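Notebook, glass partition, Plarkudside office
August, afternoon

Back on the partition question. Soledad Wojcik's note from last month says the striped film "solves the privacy complaint." I don't see how. The horizontal frosted bands are evenly spaced with clear gaps between them, and a person's eye is very good at filling in what sits behind a gap. If you stand still you lose a bit. If you walk past, you get most of the room.

What the supplier's sheet claims (Marchetti, the copy in the blue folder): visual privacy, daylight kept, easy cleaning. Daylight I'll grant. Cleaning I'm less sure of, as the film edges on the Pritville job were gray with dirt after one winter and we ended up going along them with a plastic scraper. Privacy isn't defined anywhere on the sheet. I wrote to ask what distance they tested at and got the same sheet back.

Tried my own test at the bench this morning with an offcut. Taped a page of large print 63 inches behind it and sat down at reading distance. Could read it by moving my head up and down. Waltraud Brinkmann tried the same and gave up sooner than I did, but she wasn't wearing her glasses, so I'm not counting that one. Moved the page to 160 inches and neither of us could read a word, film or no film, so that result is useless too. Should have picked something in between.

Waltraud's view is that people don't mind being seen, they mind being read. Meaning screens and papers. Maybe. The complaints I have on file say "fishbowl" and "people looking in," nothing about screens. She thinks they'd write the same thing either way. We left it there.

Also on the list: whether the bands should be closer together at seated head height. Soledad says uneven spacing looks like a mistake. I'd take a mistake that works. Protmont quoted 11 working days for a custom cut, which I don't believe, they said that last time.

Looked through the glass from the other side afterward. You can tell somebody is standing in there, dark clothes, dark cap, arms bent in front. The desks and chairs over to the left break up a good deal more. The yellow-green unit shows up bright against the white walls, stripes or not.
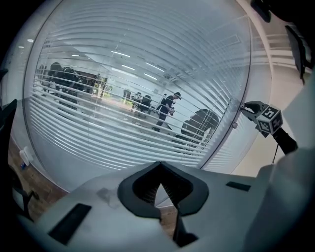
Would closing up the gaps fix it? Partly: narrower gaps hide more from someone standing still, but a person walking by will still pick up movement and strong color.

To do: cut 2 more offcuts with narrower gaps, repeat with the page at a sensible distance, make Waltraud bring her glasses. Ask Soledad where the "solves" came from. Don't order anything from Protmont until the second test is written up.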